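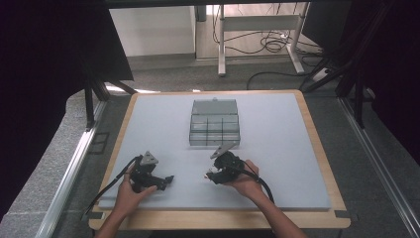 5 min read

Handheld gripper demonstration

Handheld gripper demonstration is a way of gathering examples for a robot learning system in which a person does a task with the same kind of gripper a robot would use, held in the hand, with no robot arm taking part. The movements are recorded and later used to train a policy, the program that decides how a robot moves from one moment to the next. The method belongs to the wider field of learning from demonstration, also called imitation learning.

In a two-handed setup the operator holds one gripper in each hand and works on objects placed on a board or table. A storage box with a hinged lid and divided compartments is a common kind of object for this work, as it offers a lid to open and close and small spaces to fill or empty.

Background

Early collections of robot examples were mostly made by teleoperation, in which an operator steers a real arm from a distance, or by kinesthetic teaching, in which the operator pushes the arm through the motion by hand. Both give data that matches the robot exactly. Both also tie up a robot for every minute of recording, and the motions tend to be slow.

Handheld devices separate the recording from the robot. The operator's own arms supply the motion, and only the end of the arm, where the gripper meets the object, has to match the machine. A site can record with several pairs of grippers and own a single robot, or none.

Equipment

The grippers used for this work have two jaws and are held so that the jaws point away from the palm. How the opening is controlled varies by maker. Some use a trigger, some a squeeze handle, and some a sliding ring moved with the thumb.

Each gripper needs some means of tracking, so that its position and angle are known throughout the recording. Common choices are small cameras on the gripper, printed markers, reflective targets and inertial sensors. Plates or brackets may be mounted on top of the body to carry this equipment. Grippers may be wired or wireless. Wired models avoid battery changes and dropped signals, but the cable has weight and drags on the wrist. Operators usually lead it back along the forearm or out to the side, clear of the jaws.

A camera at head height is often added. It gives a view of both hands and the work area together, which gripper cameras do not provide when they are close to an object. On a robot with a head camera, this view can be matched fairly closely.

Workspace

The work area is normally a flat board or low platform in a plain color. Light gray and white foam are both used. Foam keeps small items from sliding and is kind to jaw tips that hit the surface. Its drawback is that it marks easily, and boards are replaced when the marks become heavy enough to show up in the recordings.

Dark curtains may be hung at the sides to cut reflections and hide people walking past. Some groups leave the surroundings alone on purpose, on the view that a policy trained against a bare background will fail in a cluttered room. The Bodedport collection used both approaches and kept the two sets of recordings apart.

Procedure

A session begins with calibration. The operator closes and opens each gripper fully, then holds both still in a known position. The objects are set out according to a start card or at random inside a marked zone.

One complete attempt at the task is called an episode. In the Bodedport protocol, written by Dayana Zepeda, an episode for a compartment box could last up to 30 seconds and had to begin and end with the jaws open and clear of the object. Operators worked in blocks of 15 episodes. The box was turned or moved between episodes, and the lid was left at a different angle each time, from closed to fully back.

The operator is asked to work at a steady pace, to keep the hands where the head camera can see them, and to avoid touching objects with the fingers. If an item is dropped, practice differs. Some protocols end the episode. Others have the operator pick the item up with the gripper and go on, so that the recording includes a recovery.

Two-handed tasks

Many tasks with a hinged box need both hands. One gripper steadies the base while the other lifts the lid by its tab or edge. The roles may then change, with one holding the lid and the other reaching into a compartment. Timing between the hands matters, and the two recordings must share a clock.

Transparent and smoky plastics are hard cases. Edges are faint, the partitions inside can be seen through the walls, and depth sensors often return gaps or false distances. For this reason they are included in many collections in larger numbers than their place in daily life would suggest. Cirilo Xolalpa's notes on the Zenwood set report that most rejected box episodes were lost to tracking faults when one gripper passed over the other. Handling errors came second.

Review and labeling

Recordings are checked before use. A reviewer looks for missing sensor data, loss of tracking, bare fingers on the object, and episodes that end before the task is done. Accepted episodes receive a short written label such as "open lid" or "close lid, right hand." The Zenwood set holds 1,142 accepted episodes in 3 task groups. Failed attempts were stored separately and were not used in the first round of training.

Limitations

A person's arm can reach positions that a given robot cannot. Episodes are therefore often replayed in simulation, and those that would take the robot past its joint limits are removed. People also sense force through the handle and adjust without thinking about it, while the recording may contain no force data at all.

Operator fatigue is a further limit. The grippers are heavier at the front than a hand tool of the same size, and work near floor level strains the back and knees. Tronside moved its boards from low platforms to standing height after its first round of recording. The change meant that the head camera angle no longer matched the older data, and the two rounds were trained with separate camera settings.

Terminology

Usage is not settled. "Handheld gripper," "demonstration gripper" and "data gripper" are all found for the device. Ichikawa documents use "hand unit" for the device and "take" for an episode. "Robot-free collection" refers to the method as a whole and also covers recordings made with gloves or bare hands.

See also

Imitation learning
Teleoperation
Kinesthetic teaching
Bimanual manipulation
Motion capture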